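Astton Tea Room & Snack Counter
Minutes, 28th August

Present: Debashish Majumder (chair), Vasanthi Paul, Konrad Lüthi, Ariel Ocampo (notes)
Apologies: Ravindran Namboodiri

1. Last minutes
Agreed. Typo in item 5 fixed.

2. Money
Balance 3,124. Spent 335 on snacks and paper goods since last time. Vasanthi wants the receipts in one envelope, not three. Debashish to chase Promgate re the double charge for cups.

3. Snack order
Long talk, mostly cookies. Shortbread stays on the list. Konrad would drop vanilla and get plain, Vasanthi against. Left as is till the next order. Weerasinghe can deliver before the Dandudberg open day if we confirm this week. Ariel to call.

4. Wrappers
Wrappers left on the counter and down behind the kettle again. Film ones don't go in the paper bin, sign has said so all along. Konrad says the sign is too small and he is probaly right. New sign, bigger letters, with a picture.

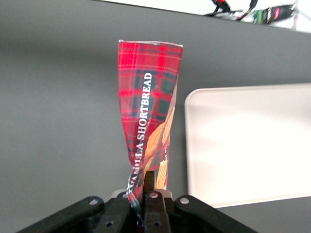 Item 4: vanilla shortbread wrapper, red plaid, twisted at one end.

Agreed wrappers go in the gray bin by the door. Konrad asked about a lid for it, Vasanthi has one at home that may fit. Will bring it in.

5. Cupboard
Top shelf for tea and sugar only. Cookies to the middle shelf, in the tins. Two tins have no lids, toss them. Ariel and Debashish to clear out the rest before the delivery comes. Anything past it's date goes.

6. AOB
Open day: we do drinks and a plate of cookies, no sandwiches. Ravindran sent word he can set up tables but can't stay to clear. Need one more for clearing, names to Ariel please.

Next meeting after the open day, date to follow.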